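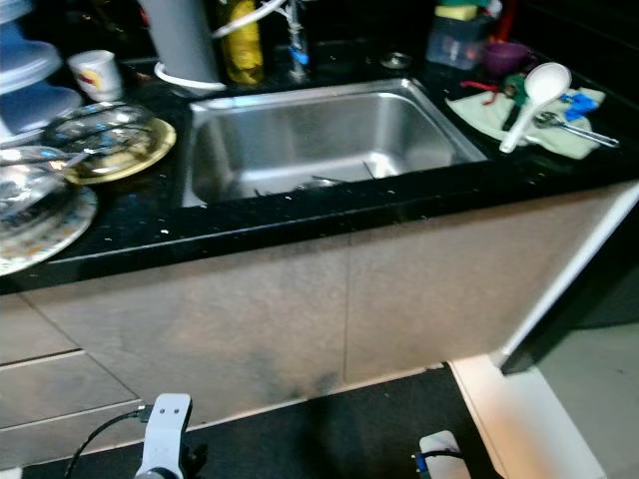 Philomena Asante
Fiction editor, The Ostholm Reader
3/12/19

The Oil

The debt was 920 measures of barley, or the same value in silver. It had been the husband's debt. When he died it passed to the widow, and she had three months in which to pay it.

She owned a house of one room, a sleeping mat, two sons and a jar of oil. The jar was small, with a narrow neck, and stood in the corner furthest from the door, where the wall stayed cool. She had been using it at the rate of a spoonful a day. The level was now below the shoulder of the jar and could not be seen without tilting it.

The creditor's man came in the third month. He measured the elder boy against the door post and wrote down the result. He then measured the younger. By the law of the place a son could be held for six years against a debt, and a taller boy was worth more. He said he would return when the moon was full.

She went to the prophet Elisha, who had known her husband. He asked what she had in the house. She said a jar of oil. He asked whether there was anything else, and she said no.

"Borrow vessels," he said. "From all your neighbours. Empty ones, and not a few."

He told her to go in with her sons, shut the door, pour, and set each vessel aside when it was full. He did not explain further. She asked what size the vessels should be. He said that it did not matter.

The boys did the borrowing. The elder took the houses on the well side of the street and the younger took the other. They brought back water jars, cooking pots, a trough, a churn with a split rim and several bowls that were hardly deep enough to be worth carrying. One neighbour lent a wine jar on condition that it was washed first. Another wanted to know what it was for, and the younger boy said truthfully that he had not been told.

The mother scratched a mark on the wall for each vessel, with the owner's sign beside it, so that everything could be returned to the right house. By evening there were 165 marks. The floor was covered except for a path from the corner to the door, one foot wide.

She shut the door and put the bar across. Then she lifted the jar and poured into the nearest pot.

The stream was as thick as a reed. It did not thin. When the pot was full she stopped, and the elder boy dragged it back against the wall while the younger pushed the next one forward. The jar weighed the same as before. She noticed this at the fourth vessel and said nothing about it until the ninth.

They worked by one lamp. The churn leaked where the rim was split, so they filled it only as far as the crack. The water jars took the longest. The bowls went quickly and were awkward to move - the younger boy spilled one, and his mother made him soak up the oil with a cloth and wring it out into the lamp.

Some time before dawn she held out her hand and said, "Bring me another."

"There are no more," said the elder.

She looked at the marks on the wall and then at the jars. The oil had stopped at the lip.

In the morning she went back to Elisha and reported the result. He told her to sell the oil, pay the debt, and live with her sons on what was left.

The selling took eleven days. Oil was scarce that spring, and it was clean oil with no sediment in it. She kept the small jar and did not sell it. The pots were scoured with ash and carried home one house at a time, and she rubbed out each mark as it was done. The owner of the churn said the crack had not been there when he lent it.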